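Home | Units | Handouts | Labs | Contact

Unit 4: Hand-held grippers for recording demonstrations
Notes by Shagufta Janjua, Lusemley shared workshop

The build has two hand-held grippers, each with a cube of printed square markers fixed below the jaws. Pose comes from the cubes, so a cube that shifts on its mount spoils every recording made after it. Check the screws before each session.

Print the markers on matt paper. Gloss reflects the ceiling lights and detection drops out at shallow angles. The faces must be flat and the pattern square to the edges; trim with a steel rule.
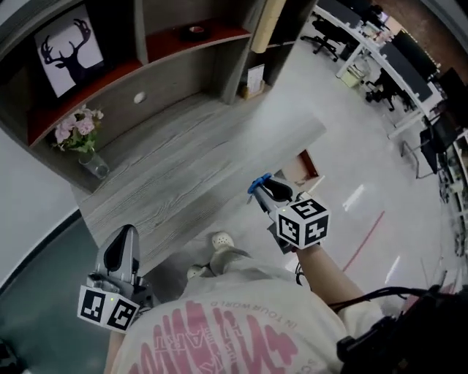

Calibration is done per gripper, left first. Open and close the jaws fully, slowly, and log the travel at both ends. Waqas Marwat's script expects 1000 samples per gripper and rejects anything shorter. Store the result under the gripper's own label — swapping the two files gives plausible numbers and a useless data set.

Cable routing: leave enough slack for a full reach at arm's length, then tie off. Strain at the connector was the main fault last term.

A usable set for the shelf-stacking task is some 209 recordings. Keep the rejected ones in a separate folder with a one-line note on the cause.

For next time: read the Dotitz mount drawings and bring your own calibration log.

Related handouts
Unit 3: Printing and squaring marker cubes
Unit 5: Time alignment of two streams
Bench rules (revised September)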